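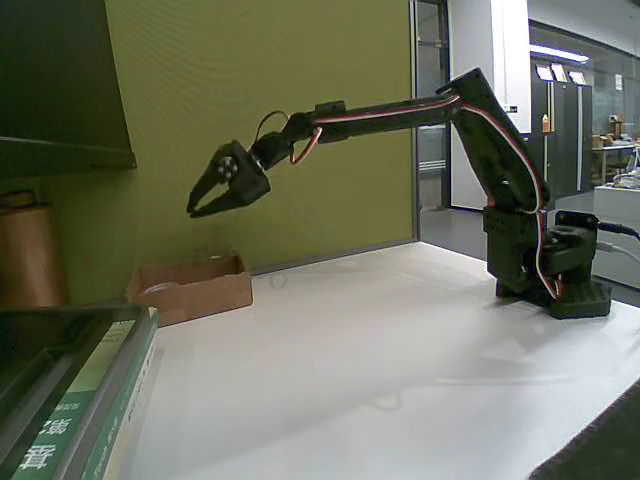
Gudden opened its tabletop robot room to visitors for an afternoon in February, and I went mainly to hear about the bench rules. Leif Tangen runs the room and keeps them on one sheet.

Speed stays at 35 percent until a task has run 200 times without a fault. Hands stay off the table while the motors have power. Any arm that gets a new servo starts its count over -- even at 173, which Tangen said had happened. 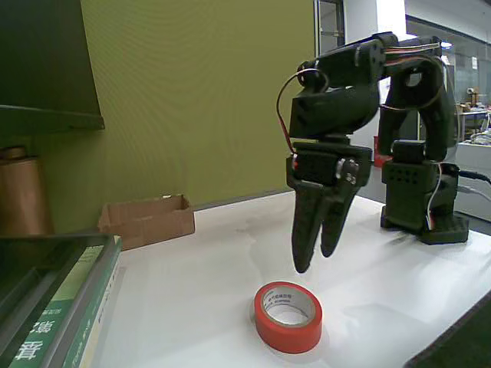 Gripper over a roll of red tape, with the open box behind.

Lefteris Kontogiannis of Istaser asked who signs off on a change to the sheet. It takes 2 people, and one has to be from outside the project.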